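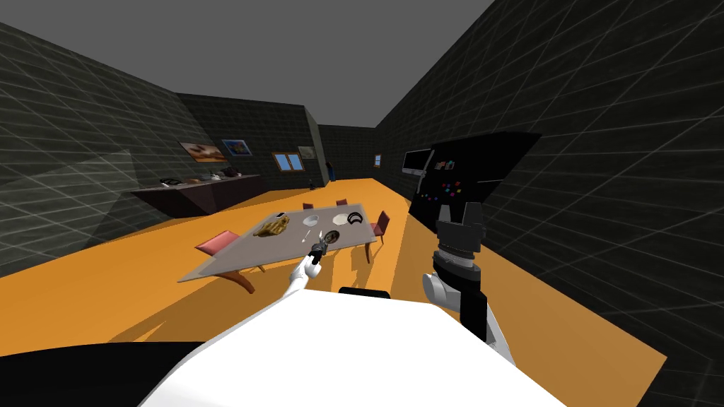
Seasoning the plate twice made all the difference, one owner wrote to us in April, and she wished she'd done it before her first dinner party and not after. We've moved the seasoning steps forward in this edition, so thank you for that! Her other question, whether the Oka can cook eggs before it has cooked a dosa, is answered at the end of the section.

Musell Oka Table Griddle
Section 3: Setting up, seasoning and your first batch

Cooking at the table is one of the loveliest ways to feed people. The dosas go from plate to plate while they're still crackling, the chutneys get passed round, and whoever is cooking gets to join in the conversation. Set aside an unhurried afternoon for the steps below and you'll be ready for guests the same evening.

Before you begin

You will need:
the Oka base and its cast-iron plate
the Elent control and its lead
the drip ring
the Murthy spreader (the flat-bottomed ladle in the small box)
a neutral oil such as sunflower or rapeseed
a clean cotton cloth and a few sheets of kitchen paper
half an onion, peeled, on a fork

Caution: the plate is heavy. Lift it with both hands from underneath and keep your fingers clear of the rim as you lower it.

3.1 Placing the base

1. Choose a flat, steady surface that can take the weight. Glass table tops are not suitable.
2. Leave a hand's width clear on every side, and a good deal more if the table stands against curtains.
3. Turn the base so that the socket faces away from where the cook will sit.
4. Press down gently on each corner. If it rocks, wind the foot nearest the gap anticlockwise until it touches the table.
5. Fit the drip ring with its lip facing outwards.

The plate measures 403 mm across, so do check your table before you plan where the dishes will go. On a narrow table we like the griddle at one end, with the cook beside it and everything else down the middle.

Note: the Oka draws 2,037 watts at its highest setting. Plug it straight into a wall socket. Do not use an extension lead, a travel adaptor or a socket shared with a kettle.

3.2 Washing and drying the plate

The plate leaves us with a thin protective wax, which has to come off before you season it.

1. Wash the plate in hot water with a little washing-up liquid and a stiff brush. Do this once only. After seasoning, it should never need soap again.
2. Rinse it well and dry it straight away with the cotton cloth, including the underside and the groove near the rim.
3. Set the plate on the base so that the notch drops over the locating pin. You should feel it settle.
4. Push the Elent control into the socket until it clicks.
5. Turn the dial to LOW and leave it there until the green light comes on. Any last dampness will have gone by then.

Caution: never put the plate in a dishwasher, and never pour cold water on it while it is hot. Cast iron can crack.

3.3 Seasoning

Now for the fun part! Seasoning builds up a dark, slippery surface that gets better every time you cook. You'll want a window open, as there will be some smoke.

1. With the plate still on LOW, put a teaspoon of oil in the centre and wipe it outwards with folded kitchen paper. Hold the paper in tongs.
2. Take a fresh piece and wipe again as though you were trying to remove all the oil. The thin film left behind is what you want.
3. Turn the dial to HIGH. The amber light comes on while the plate heats, and the plate will begin to smoke lightly.
4. When the smoking stops, turn the dial to OFF and let the plate cool completely.
5. Repeat steps 1 to 4. The plate needs 2 full rounds before its first use.

The colour will be patchy at this stage, often brown in the middle and greyer near the rim. Carry on and cook with it. A few weekends of dosas will even it out beautifully.

Note: if the surface feels sticky once cool, there was too much oil. Heat it on HIGH until the smoking stops, cool it, and wipe it with a dry cloth.

3.4 Getting the batter ready

You can buy very good fresh batter, and we'd never turn our noses up at it. If you're making your own, there's a recipe on the card inside the lid of the spreader box. Start the day before, so the batter has the whole night to ferment. In a chilly kitchen it may need longer.

Ready batter looks airy and smells pleasantly sour. Stir in the salt, then thin it with water a spoonful at a time until it runs off the ladle in a ribbon. Let it come up to room temperature before cooking. Batter straight from the fridge grips the plate and tears when you try to spread it.

3.5 Your first dosa

1. Turn the dial to MEDIUM and wait for the green light. Then wait a further 2 minutes for the heat to reach the rim.
2. Flick a few drops of water on the plate. They should sizzle and vanish. If they skate about, the plate is too hot, so turn the dial down a notch and give it a moment.
3. Dip the cut face of the onion in oil and rub it over the whole surface. It smells wonderful, and your guests will start drifting towards the table.
4. Pour one ladle of batter in the centre.
5. Rest the flat base of the Murthy spreader on the batter and move it in a widening spiral. Use almost no pressure. Keep going in one direction and don't go back over thin patches.
6. Drizzle a little ghee or oil around the edge.
7. Leave it alone until the top looks dry and the edges begin to lift by themselves.
8. Slide a thin spatula under one side, loosen the dosa all the way across, and fold or roll it off the plate.

The first one off any new griddle tends to be a scruffy thing. Eat it standing up, with plenty of coconut chutney, and pour the next. By the fourth or fifth you'll have the rhythm of it, and from there you can start playing: a spoonful of spiced potato down the middle, chopped green chilli and coriander scattered over the wet batter, or a smear of garlicky red chutney for those who like it fierce.

Between dosas, wipe the plate with the onion again. If the batter starts to set before you can spread it, sprinkle on a few drops of water, wipe them away with a thick dry cloth, and pour at once.

Caution: the rim and drip ring stay hot long after the dial is turned to OFF. The red light on the Elent control goes out when the plate is cool enough to touch. Keep children on the far side of the table until then, and route the lead where no one will catch it with a foot.

3.6 If things aren't going well

Dosa sticks in the centre: the plate is too cool, or the batter was. Wait for the green light, rub with onion and try again.

Dosa is pale and soft: add a pinch of sugar to the batter and turn the dial up a notch.

Holes where the spreader has dragged: thin the batter slightly and lighten your hand.

Edges burn before the middle is done: the base may not be level. Go back to 3.1, step 4, once everything has cooled.

No lights at all: unplug at the wall, remove the Elent control, check that the socket is dry, and push the control in again until it clicks. If there's still nothing, please don't open the base. Contact the shop you bought it from.

3.7 Eggs, flatbreads and other things

Back to the egg question. Yes, you can, but we'd cook a few batches of dosas or some oily flatbreads first, as eggs will find any weak spot in new seasoning. Parathas are ideal for this, and so are slices of aubergine brushed with oil. Leave tomatoes, tamarind and lemon juice off the plate for the first few weeks, and add them to the food once it's on the dish.

For cleaning and storage, see Section 4.

Section 3 last revised Thursday, December 18, 2025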